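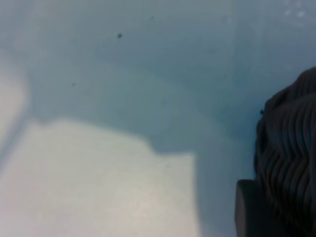 Work surface and ribbed component at close range, wrist camera. Pale sheet at lower left.

Review: Lollholm wrist camera and gripper kit, as fitted to the bench cell at Stevdale
Prepared by Chrysoula Panagiotou, Equipment Evaluation

The Lollholm kit was purchased for $2,174, including the mounting bracket, two pairs of finger pads and the calibration software. It replaced the Burkum unit that had served the same arm since the cell was commissioned. This review covers installation, calibration and routine care. It does not address cycle speed, which will be reported separately.

Installation took a single afternoon in August. The bracket seats on the existing tool flange without an adapter. The camera cable is the weak point of the design. As supplied, it leaves too little slack for full wrist rotation, and Darius Cârstea rerouted it along the forearm with two additional clips. Lollholm should provide a longer cable as standard.

Calibration is performed from the arm's control panel and is well documented, apart from page 14 of the manual, where the steps for setting the tool offset are printed in the wrong order. The correct order appears in the help screens.
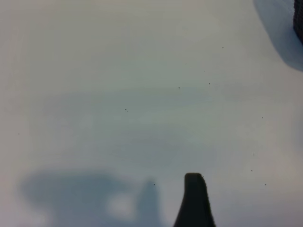 Cleaning of the work surface deserves more attention than the manual gives it. At short range the camera registers specks and smudges that an operator standing at the bench would overlook, and the part-finding software will occasionally mark one as a feature. The cell is now wiped down at the start of each shift with a lint-free cloth. The lens is cleaned only when the software reports low contrast. Finger pads are inspected weekly for wear and are held by one screw each, a clear improvement over the glued pads on the Burkum.

Focus is the principal limitation. The lens is fixed, and detail softens considerably when the wrist is brought close to the surface. Operators should set the approach height by the values in the setup table and should not judge it from the live view. Textured items give the software far more to work with than plain sheets do.
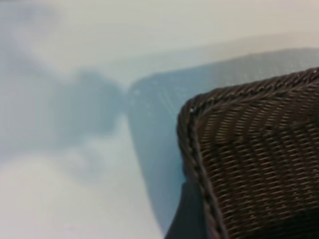

Woven basket with braided rim. The weave is well defined; the pale background is out of focus.

The service log shows 2,731 cycles since installation, with one recalibration at cycle 394 after the bracket screws were found to have loosened. Thread-locking compound was applied and the fault has not returned. Replacement pads are stocked by Barbu and arrived promptly when ordered.

The kit is recommended for general bench handling, subject to the cable change described above. It is not recommended for close inspection work.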